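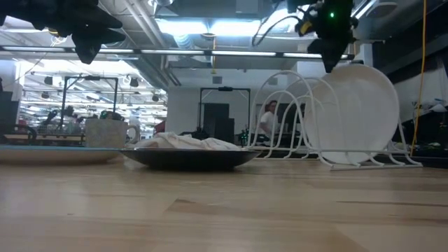
Warum wird eine Schüssel aus Ton im Ofen eigentlich so hart?

Weil die Hitze den Ton für immer verändert. Im Brennofen verschwindet erst alles Wasser, auch das, das ganz tief in den winzigen Tonplättchen steckt, und danach backen die Teilchen fest aneinander. Man kann den Ton dann nie wieder weich kneten.

So, das war die kurze Antwort. Die lange finde ich aber viel spannender, und deshalb erzähle ich sie euch jetzt auch.

Ich heiße Eskil Tangen und töpfere, seit ich in die Schule gekommen bin. Mein erstes Werk war ein Igel. Er sah aus wie eine Kartoffel mit Zahnstochern, und im Ofen ist er auch noch geplatzt. Warum das passiert ist, erkläre ich euch weiter unten, denn das hat mich damals wochenlang beschäftigt!

Woher kommt der Ton?

Aus der Erde, und davor war er mal Gebirge. Stellt euch einen großen Felsen vor. Es regnet darauf, es friert, es taut, die Sonne brennt, und das geht so über viele, viele Jahre. Der Stein wird mürbe und zerbröselt. Ein Teil davon verwandelt sich durch das Wasser in ganz neue, winzig kleine Plättchen. Flüsse tragen sie davon, und wo das Wasser ruhig wird, zum Beispiel in einem See, sinken sie auf den Grund. Da liegen sie dann in dicken Schichten, bis jemand mit einem Spaten kommt.

Diese Plättchen sind so klein, dass ihr sie auch mit einer guten Lupe nicht erkennen könnt. Und sie sind flach! Wenn Wasser dazwischen ist, rutschen sie übereinander wie nasse Spielkarten. Deshalb lässt sich Ton so schön drücken und ziehen und bleibt trotzdem in der Form, die man ihm gibt. Sand kann das nicht. Eine Sandburg hält, solange sie feucht ist, aber versucht mal, aus Sand einen Henkel zu rollen.

Und was ist mit Porzellan?

Porzellan ist sozusagen der feine Cousin vom Ton. Man braucht dafür einen besonders hellen, sauberen Ton, der Kaolin heißt. Dazu kommen noch zwei gemahlene Gesteine, nämlich Feldspat und Quarz. Der Feldspat schmilzt im heißen Ofen und wird zu einer Art Glas, das alle Lücken füllt. Darum ist Porzellan so dicht und glatt, und wenn eine Tasse dünn genug ist, scheint sogar das Licht ein bisschen durch. Haltet sie mal vor eine Lampe und bewegt die Finger dahinter — bei manchen Tassen sieht man den Schatten!

Erfunden wurde Porzellan in China. In Europa haben die Leute ewig gerätselt, wie das geht, und alles Mögliche ausprobiert. Erst vor gut dreihundert Jahren hat es in Sachsen endlich geklappt. Vorher war eine chinesische Schale hier so kostbar, dass man sie in die Vitrine gestellt hat und bestimmt keine Suppe daraus essen durfte.

Die Töpferscheibe

Viele runde Sachen macht man auf einer Scheibe, die sich dreht. In der Mitte klebt ein Klumpen Ton, und man drückt mit nassen Händen so lange dagegen, bis er nicht mehr eiert. Das nennt man Zentrieren, und es ist gemein schwer. Ich habe dafür mehr geübt als für das Schwimmabzeichen (und das war auch nicht ohne). Danach drückt man mit den Daumen ein Loch in die Mitte und zieht die Wand langsam nach oben. Wer zu schnell zieht, hat einen Lappen in der Hand.

Teller aus der Fabrik entstehen meistens anders. Da presst eine Maschine den Ton in eine Form, und schon sieht ein Teller aus wie der andere. Bei mir ist jeder ein bisschen schief. Meine Oma sagt, daran erkennt sie, welche von mir sind.

Trocknen: der langweilige Teil

Bevor irgendetwas in den Ofen darf, muss es trocknen. Ganz in Ruhe, gerne zwei Wochen lang. Beim Trocknen rutschen die Plättchen enger zusammen, und das ganze Stück schrumpft. Trocknet der Rand schneller als der Boden, zieht es an einer Stelle stärker als an der anderen, und es gibt einen Riss. Ich lege deshalb eine dünne Plastiktüte locker über meine Schalen.

Jetzt zu meinem Igel. Der war außen trocken, aber innen noch feucht, weil er so dick war. Im Ofen wurde aus dem Wasser Dampf, und Dampf braucht viel, viel mehr Platz als Wasser. Der Dampf wollte raus und kam nicht raus, und peng! Seitdem höhle ich alle Tiere aus und mache unten ein kleines Loch hinein.

Ab in die Hitze

Ein Backofen in der Küche reicht zum Brennen nicht. Der schafft vielleicht 250 Grad, und damit kann man prima Pizza machen. Im Brennofen werden es für einen Blumentopf schon ungefähr 1000 Grad, für Porzellan noch ein ganzes Stück mehr. Wenn man durch das kleine Guckloch schaut (nur mit Schutzbrille und nur mit Erwachsenen!), glüht es drinnen orange.

Meistens brennt man zweimal. Nach dem ersten Mal ist das Stück hart, aber noch voller winziger Löcher. Leckt man daran, bleibt die Zunge ein klein wenig kleben! Dann kommt die Glasur drauf. Das ist ein Brei aus gemahlenem Gestein und Wasser, der eher nach Schlamm aussieht als nach Farbe. Beim zweiten Brand schmilzt er und wird zu einer dünnen Haut aus Glas. Mein liebstes Blau ist vor dem Brennen rosa. Beim ersten Mal dachte ich, ich hätte den falschen Eimer erwischt.

Wie lange hält so etwas?

Unglaublich lange. Eine Schüssel kann natürlich runterfallen, aber die Scherben verrotten nicht. Archäologen finden Scherben, die 2000 oder 3000 Jahre alt sind, und noch viel ältere. Manchmal ist sogar ein Fingerabdruck drin, von jemandem, der damals einen Henkel angedrückt hat. An der Form und am Muster können die Fachleute oft erkennen, aus welcher Gegend ein Topf stammt, und in manchen stecken noch Spuren vom Essen.

Zum Selbermachen

Ihr braucht einen Klumpen Ton, so groß wie eine Mandarine. Rollt ihn zu einer Kugel und drückt den Daumen hinein, aber nicht bis ganz durch. Dann dreht ihr die Kugel in der Hand und kneift dabei die Wand ringsherum zwischen Daumen und Fingern dünner. Das Ganze heißt Daumenschale und dauert 10 Minuten, wenn man nicht trödelt. Wird der Rand rissig, streicht ihr ihn mit einem feuchten Finger glatt. Viel Wasser macht den Ton matschig, also lieber sparsam sein.

Fragt mal in einer Töpferei in eurer Nähe, ob ihr die Schale dort mitbrennen lassen dürft. Und schreibt unten euren Namen rein, solange der Ton noch weich ist. Ein Zahnstocher geht dafür gut, ich habe ja noch welche vom Igel übrig.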